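Public Sector Audit, Unit 6
Handout: Following the money on a grant

Read this before the Friday seminar. Bring the Natcombe papers with you.

An auditor looking at public spending asks two separate questions. Was the money spent lawfully and on what it was voted for? And did the public get fair value from it? A council can pass the first test and fail the second.

The Natcombe case

Natcombe Council ran a scheme to lend equipment to small workshops. It bought 388 items from a supplier, Prondisano, on a single order. The stores ledger shows 384 received. The invoice was paid in full. When the auditors visited, 60 items were still in their boxes and had never been lent out.

Points to note:

The four missing items are a control failure. Somebody signed for the full order without checking it against the delivery note.

The 60 unused items are a value for money finding. The order was placed before the council had asked workshops what they needed.

The order was not split, so it should have gone to open tender under the council's own rules. The file holds one quote, from Prondisano, and a letter from Clinwood asking why it had not been invited to bid.

Evidence

Rank your evidence. What the auditor has counted or inspected in person comes first, then papers from outside the body, then the body's own records, then what staff say. Keep a note of who gave you each paper and when.

Drafting a finding

State the rule, what happened, the cause, the effect and what should change. Keep each part to a sentence or two. Send the draft to the body and print its answer with the finding.

For Friday: write up the tender point in under a page. Wubshet, chapter 3, has a worked layout.
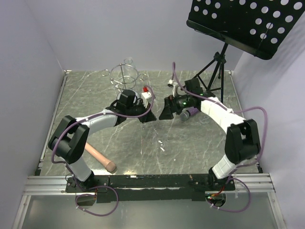
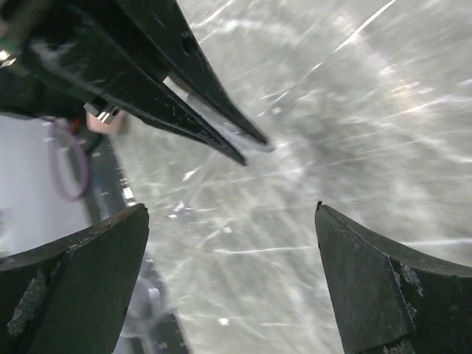
Gebremedhin Yilma, reading the draft of this handout, asked for one change: the 60 boxed items should not be called waste until the auditors know if they can still be lent out or sold, and "unused at the date of the visit" is the safer wording for now. Please use it in your answers.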